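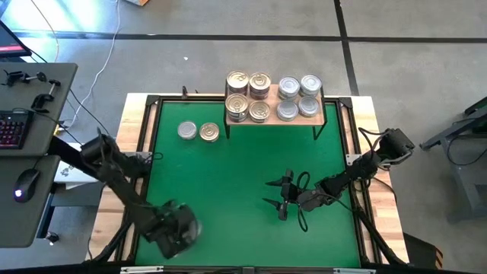

Do two small arms on one bench need a proper fixed base, or will clamps do?

Clamps will do for a first evening. After that, bolt each arm to a plate and the plate to a rail, or you will spend your time correcting for a base that has crept.

Home Contents Previous Next Parts list Downloads

Section 4: Fixing the arms and running the can test

The Tinitz kit sheet says this stage takes one evening. Allow longer. The sheet also says the arms arrive ready to use, and I have yet to meet a pair that did.

1. Switch off both power supplies and pull the plugs. The switch alone is not enough.

2. Slide one mounting plate on to the left rail and one on to the right. Leave the bolts finger tight.

3. Set the arms so that their grippers can both reach the middle of the work surface. Move them by hand through the full swing before you tighten anything.

4. Tighten the plate bolts a little at a time, working corner to corner.

Note: Verkow sell a locking paste for these bolts. I tried it and could see no difference. A spring washer costs less.

5. Leave a loop of slack in the cable at every joint. Tie the cable to the link, never across the joint. Then swing the arm by hand again and watch for any cable that pulls straight.

CAUTION: A trapped cable may work perfectly well for the first 24 cycles and fail on the next. A short test proves very little.

6. Put the small shelf towards the far side of the surface and mark where its feet go with tape.

7. Place the cans. Start with two on the open surface, well apart from the shelf.

8. Set the speed limit to 300 in the Netel control panel. The default is 1000, and I can't think why.

9. Run one arm at a time. Only when each has finished a full run alone should you start them together.

CAUTION: Keep hands and sleeves off the bench while either arm has power. The software stop is slow – use the plug.

Note: The Araújo grip script claims a 93 per cent success rate. It does not say with what cans, on what surface, or who was counting. Keep your own tally, and put down the dropped ones too.

10. If a gripper closes short of the can, check the plate bolts before you touch the settings. Recalibrating on a loose base only hides the fault until January, when you have forgotten what you changed.

Shelf heights and can spacing are in Section 5.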